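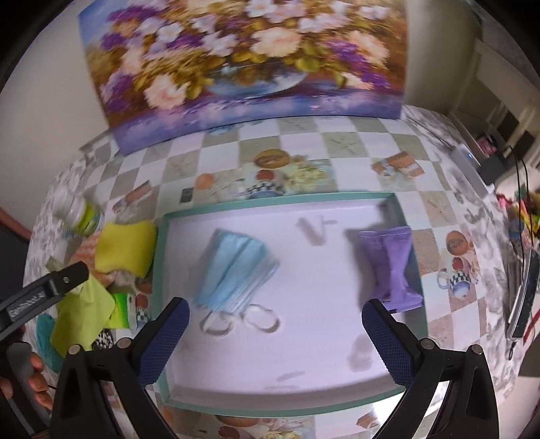
Handgeführter Greifer von Dorkitz: Eindrücke vom Vorführtag bei Lovdale

Getestet am 21. September 2023

Dorkitz liefert den Greifer paarweise, jeweils mit Griff, Parallelkinematik und strukturierten Fingerpads. Bei Lovdale durften Besucher beide Einheiten selbst führen, angeleitet von Hemi Fairweather. Aufgabe: Kleinteile vom Tisch in eine flache Schale legen und wieder herausnehmen.

Mechanik
Die dunkelblauen Pads sitzen schräg an den Armen, die Gelenke laufen auf silbernen Bolzen. Spiel war an meinem Exemplar kaum zu spüren. Der Öffnungsweg reicht für einen Haushaltsschwamm in Längsrichtung, die Rückstellfeder ist für meinen Geschmack zu straff. Nach 17 Durchgängen meldete sich der Daumenballen.

Greifverhalten
Glatte, versiegelte Päckchen nimmt man am besten an der gecrimpten Kante auf – flach liegend rutschen sie weg. Schwieriger ist die plissierte Einwegmaske. Wer nur eine Ohrschlaufe erwischt, zieht die Falten auseinander und legt sie schief ab. Valter Cardoso fasste quer über die Falten, das klappte besser. Der gemusterte Tischbelag störte beim Zielen mehr als erwartet, in der Schale mit hellem Boden ging es leichter.

Sicht
Die Streben sind durchbrochen, man sieht das Objekt also auch bei tiefer Haltung. Das Kamerabild wird zum Rand hin dunkel und zeigt in den Ecken nichts Brauchbares.

Preis und Lieferumfang
Das Paar kostet 1.463 Euro, Ersatzpads 64 Euro pro Satz. Ein Koffer fehlt. Die Anleitung lag nur auf Englisch vor.

Wertung: 4 von 5. Punktabzug für die Feder. Eine weichere Variante ist laut Fairweather für Mai vorgesehen.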